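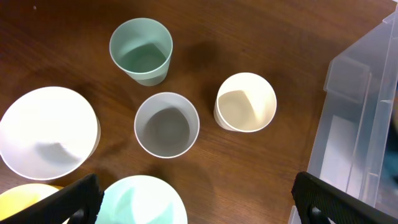
Heidrun Widmer m'écrit, sous mon dernier billet, que les gens de sa rue ne s'invitent plus à manger, qu'ils se proposent « un verre un de ces jours » et que ce jour ne vient jamais. Elle demande si c'est pareil chez moi, et si je crois que c'est une question d'argent, de fatigue ou de place.

J'ai commencé à lui répondre dans les commentaires et c'est devenu trop long, alors je le mets ici.

Quand je suis arrivée à Jundon, je comprenais déjà assez bien le français des livres, mais je ne comprenais pas les invitations. Dans ma langue, si quelqu'un dit « passe donc », on demande quel jour, on l'écrit dans l'agenda et on vient. Ma voisine du dessous m'a dit « passez donc prendre le café » dans la première semaine. J'ai demandé quel jour. Elle a eu l'air très surprise, puis elle a choisi le lendemain, et j'y suis allée à quinze heures exactement avec un gâteau beaucoup trop gros. Nous avons parlé des poubelles et de son fils. J'ai appris plus tard qu'elle disait cette phrase à tout le monde, comme on dit bonne journée. Elle ne m'en a pas voulu, je crois même qu'elle était contente, et maintenant c'est elle qui frappe chez moi.

Le village compte 2 472 habitants selon le bulletin de la mairie. C'est assez grand pour ne pas connaître tout le monde et assez petit pour que l'on sache qui a reçu qui. Au début cela me faisait peur. Je pensais qu'il fallait faire les choses comme il faut : entrée, plat, fromage, dessert, et une conversation sans fautes de genre. Pour mon premier dîner j'ai cuisiné pendant 2 jours. J'avais préparé des phrases sur un papier, que j'avais collé à l'intérieur de la porte d'un placard. Le rôti était sec, j'ai dit « la rôti » trois fois, et j'étais tellement occupée à me lever que je ne me rappelle presque rien de ce que les invités ont raconté.

Après cela je n'ai invité personne pendant presque un an. Voilà pourquoi la question de Heidrun me touche. Je ne manquais pas d'argent, et de la place, j'en avais un peu. Je manquais de courage, et j'avais dans la tête une idée du repas qui était plus grande que ma cuisine.

Ce qui a changé les choses, c'est une soupe. Un soir de septembre, il pleuvait fort, le bus de Platero n'était pas passé, et deux personnes attendaient sous l'auvent en face de chez moi. Je connaissais l'une des deux de la bibliothèque. Platero est à 40 kilomètres et il n'y avait plus de bus avant la nuit. J'ai ouvert la fenêtre et j'ai crié qu'il y avait de la soupe. C'était vrai, mais il y en avait pour une seule personne affamée. J'ai ajouté de l'eau, 200 grammes de lentilles corail et le reste d'une boîte de tomates. Le chat, Itik, s'est installé sur le manteau mouillé de la dame de la bibliothèque et n'en est plus descendu.

Nous avons mangé très simplement. Je n'avais rien repassé, rien préparé, il n'y avait aucun papier dans le placard. J'ai fait sûrement beaucoup de fautes, et la seule correction que j'ai reçue ce soir-là concernait le sel - il en fallait davantage, m'a-t-on dit, et on avait raison.

Depuis, je fais de la soupe une fois par mois et je le dis à l'avance. Je ne dis pas « il faudrait qu'on se voie ». Je dis : la soupe est à dix-neuf heures, on finit à vingt et une heures trente. L'heure de la fin étonne les gens d'ici, certains la trouvent un peu sévère. Mon beau-frère pense que c'est impoli. Mais j'ai remarqué que ceux qui travaillent tôt viennent plus volontiers quand ils savent qu'ils pourront partir sans s'excuser, et les autres restent quand même pour essuyer la vaisselle.
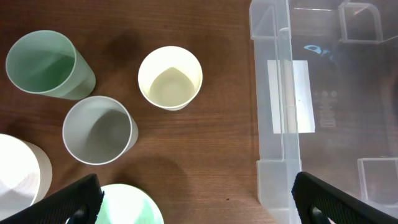
Il y a aussi la question de ce que l'on apporte. En France on m'a toujours répondu « rien, viens comme tu es », et il m'a fallu du temps pour comprendre que l'on n'arrive pas pour autant les mains vides. Pour la soupe, je réponds donc quelque chose de précis. Du pain, par exemple, et je nomme le pain : le gris de chez Hämmerli, pas tranché. Une personne à qui on a demandé du pain gris se sent attendue. Une personne à qui on a dit « rien » passe vingt minutes devant les bouteilles au supermarché, je parle par expérience.

Je n'ai pas résolu le problème des enfants. Les parents disent souvent non par avance, ils craignent le bruit. Moi, le bruit me dérange moins que les longues négociations par message sur l'heure du coucher. J'ai essayé une fois de faire la soupe à midi et ce fut une bonne chose pour les petits, mais les gens seuls ne sont pas venus, ils pensaient que c'était un repas de familles. Je cherche encore. Si l'un de vous a trouvé un horaire qui convient aux deux, je veux bien le connaître.

Il y a des mois où cela ne marche pas. En février, une seule personne est venue, un monsieur assez timide, et nous avons mangé face à face avec une marmite pour huit. J'ai eu honte, un peu, comme si j'avais organisé une fête ratée. Lui a repris deux fois de la soupe et m'a expliqué comment tailler mes framboisiers. Je les ai taillés comme il a dit. La récolte a été médiocre, mais je ne lui ai pas raconté cela.

Donc, chère Heidrun, pour répondre à la question : oui, c'est pareil ici, on dit aussi « un de ces jours ». Je ne crois pas que les gens soient devenus froids. Je crois qu'ils ont, comme moi avec mon rôti, un dîner imaginaire à préparer, et que chaque semaine ils le remettent à plus tard. Dans votre rue, il suffit peut-être qu'une porte s'ouvre à une heure fixe, avec quelque chose de très facile à manger. Mettez un mot dans le hall et n'écrivez pas « n'hésitez pas ». Écrivez l'heure.

La recette, on me la demande à chaque fois : oignons, carottes, lentilles corail, tomates, une cuillère de cumin, de l'eau jusqu'à ce que cela ressemble à une soupe. Je mixe la moitié et je laisse le reste en morceaux. Le citron se met à la fin, dans l'assiette. Pour ceux qui n'aiment pas le cumin, j'ai essayé avec du thym et c'est bon aussi, un peu plus triste.

La prochaine soupe sera au potiron, si ma voisine m'en donne un comme elle l'a promis. Je lui ai demandé quel jour.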